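June 12, 2020
By the Bollbridge desk

Most teams still collect examples by the pile: one object, 40 grasps, next object. The counts look good and the model learns the pile.

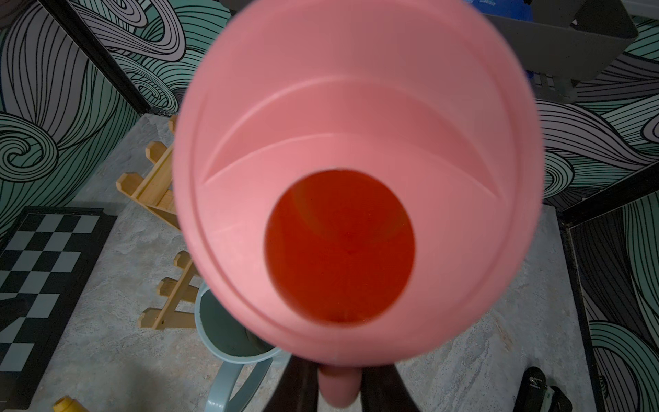 Variety should be set before volume. At Bollbridge we cap each object at 16 attempts, then change the layout. A funnel held by its spout is a different problem from a funnel held by its rim, and a log that says only "funnel" loses the difference.
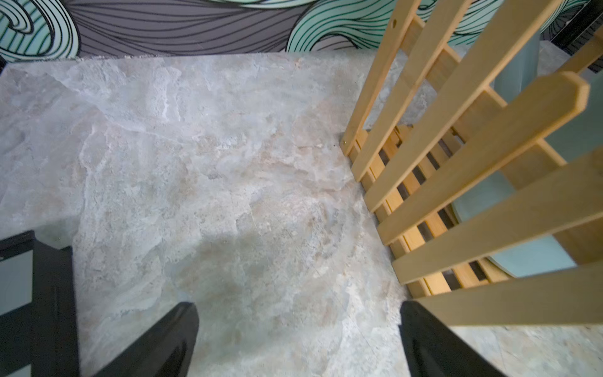 The cap costs time. In April it cut our daily total from 40 episodes to 30. I would still keep it, and I would log the approaches that close on nothing.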